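Home Organization > Storage & Bins > Small Plastic Bins

Round items roll around in smooth plastic bins - how to stop it without gluing anything?

Posted by drawer_depth

I sort loose household items into small white plastic bins, the kind with rounded corners and an oval hand hole in the front. Each bin gets one class of item. Flat and square things are no problem. The trouble is balls: tennis balls, dog balls, a few foam ones, and the rubber ones that came with a stretching kit.

The bin floor is smooth and slightly crowned. A single ball never rests in the middle. It goes to a wall, and when the bin is carried it travels the full length and hits the other end. With a full bin this does not matter, as the balls lock each other in place. With one or two it is loud, and twice a smaller ball has gone out through the hand hole on the stairs.

Constraints:

The bins get washed, so no permanent adhesive. They also have to nest when empty, which rules out a thick insert. I would prefer not to buy lidded bins, as I have 20 of these and the shelf spacing is set for them.

I have tried a folded dish towel. It works until somebody takes the towel. I have also tried standing the bin on a folded magazine so that it leans back, and that helps on the shelf but does nothing in the hand.

The second part of the question concerns the work surface. I do the sorting on a wooden table with the bin directly on the wood. The bin slides when I reach in. Is there a standard fix for this?

3 replies, sorted by votes

millimeter_mo

The two problems have the same cause, low friction, but they need separate fixes.

For the inside of the bin, use open-weave shelf liner, the rubbery kind sold on a roll. Skolov makes one that is sold as drawer mat, and any similar product will do. Cut it to the flat part of the floor only. Do not run it up into the corner radius, or it will lift and curl. Trim the corners round with scissors, using a cup as a guide. The liner is thin enough that the bins still nest, and it comes out for washing. No adhesive is needed.

The liner will hold a felt-covered ball well at walking pace. It holds smooth rubber balls better still. It will not hold foam balls, which weigh too little to press into the weave. For those, use a divider: a strip of corrugated plastic cut slightly longer than the inside width, bowed, and pressed into place. It grips the walls by its own spring. One strip divides the bin into two short bays, and a ball in a short bay cannot build up speed.

For the hand hole, first measure the smallest ball against the height of the oval. If the ball is larger than the hole, stop there. If it is smaller, two cable ties will not help, as there is nothing to anchor them to. Put the small balls in a drawstring bag and put the bag in the bin.

For the table, stop placing the bin on bare wood. Lay a flat board down first and put the bin on that. A white board is the most useful color, as small dark parts show up against it. A board with some weight to it stays where it is put. If yours is light, put four squares of the same shelf liner under it, one at each corner, and a fifth square under the bin. Leave a strip of table showing at the back so that you can get your fingers under the edge to lift it.

I set the bin on the left part of the board and keep the right side clear as the working side. My right hand goes in over the side wall and the left stays near the front. If you are left-handed, reverse it.
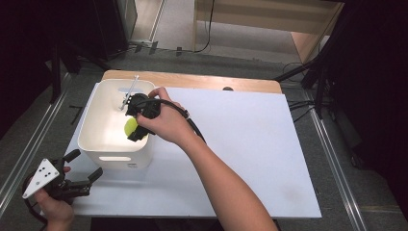
Filed under: Bins & Boards

A single ball lying low in the bin is the worst case, and the one to test with. Put one in, pick the bin up by the hand hole, tilt it, and set it down. Do that 5 times. If the ball leaves the liner more than once, add the divider.

tidy_or_not

Just buy the Prilstead ones with lids. They stack to the ceiling and nothing gets out. I switched in September and gave the open ones away.

(Edit: I missed that your shelves are already spaced. The lids add height, so measure first.)

kamel_street_garage

Agree with the first reply on the liner. Two additions from use.

Wash the liner before cutting it. Mine shrank after the first hot wash and left a bare strip along one side, and the ball found it. I cut 100 cm of liner for the second attempt, washed it, let it dry flat, and cut the pieces after that. They have kept their size. Cold water only from then on.

The bowed divider works but it has to be a little long. Start oversize and trim in small steps. If it drops in without resistance it is scrap, and it will walk down the bin the first time you carry it. I used an old Drurko yard sign. A 50 cm panel gave me more strips than I had bins. The flutes should run across the width of the bin, or the strip folds at the middle when you press it in.

On the towel - a washcloth stays put better than a dish towel and is less likely to be borrowed. It does take longer to dry if the bin lives in a bathroom or a laundry room.

I have not tried liner under a board. Mine sits straight on the table and has not moved enough to bother me, but my table has a matte finish. On a varnished top I would use the squares.

Tags: plastic bins, shelf liner, dividers, sorting table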